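## Questions about the Bokora Summer School on Climate and Society

**Who can apply?**

Master's and doctoral students from any discipline. In the last edition we had geologists, lawyers, economists and one student of theater. You do not need to know climate modeling before you come.

**How many places are there?**

We have 40 places. Last year we received 200 applications, so please write your motivation letter with care — it is the part we read first.

**In which language is the teaching?**

All lectures are in English. Group work can be in any language which your group shares, but the final poster must be in English.

**Where do participants sleep?**

In the guest house Suvarna, 13 minutes on foot from the lecture hall. Rooms are single. Breakfast is served from 7:00. 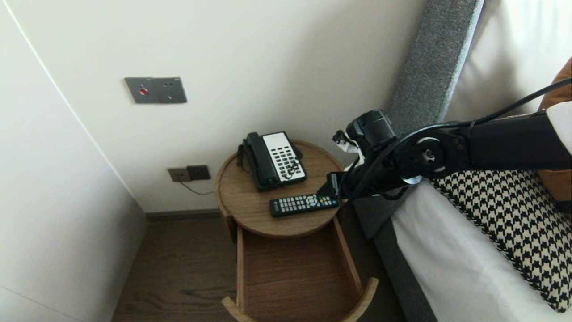
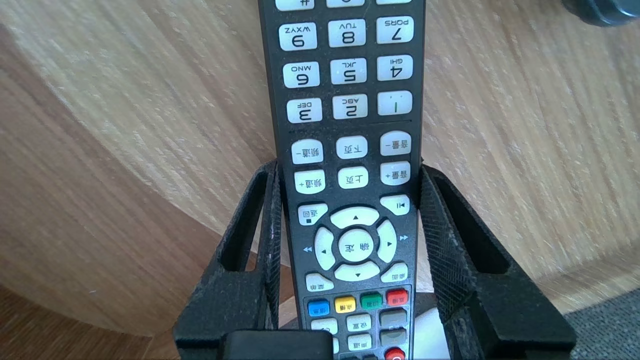 *Bedside table with telephone and TV remote; the remote up close.*

**Is there a fee?**

The teaching is free. Participants pay for their travel and for dinners. If your university cannot support you, write to Aurel Zamfir before the end of April and explain your situation in a few sentences.

**Do I receive credits?**

You receive 2 credits if you attend all the seminars and present a poster. Your home university decides if it accepts them, so ask there before you apply.

**May I bring my own data?**

Yes, and we like it very much. Sediment records, interviews, old harvest registers — all were used in earlier editions. Send a short description to Paraschiva Buzatu, who forms the groups.

**When will I know the result?**

We answer everybody in June, also those who are not selected.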